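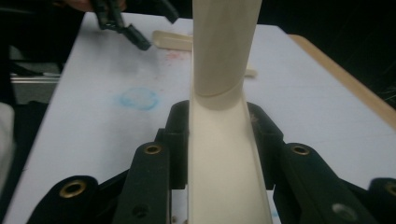
What is a rain gutter downspout for?

A downspout carries water from the roof gutter to the ground or into a drain, so that it does not run down the walls or collect beside the foundation.

Downspouts

A downspout, also called a leader, is a vertical pipe fixed to the outside of a building. Common materials are aluminum, galvanized steel, copper and vinyl. Round pipes are usual on older houses, while rectangular ones are easier to fasten flat against siding.

Size depends on roof area and local rainfall. The town of Vaseneck, where storms peak in August, requires at least 2 downspouts on any roof over 3,000 square feet. A survey by Rongrong Shi covered 269 houses there and found leaves to be the most frequent cause of blockage.

Water may be led away by a splash block, an extension or a buried pipe. Some owners store it in a barrel, typically holding around 200 liters.

See also: Gutter, Rain barrel, French drain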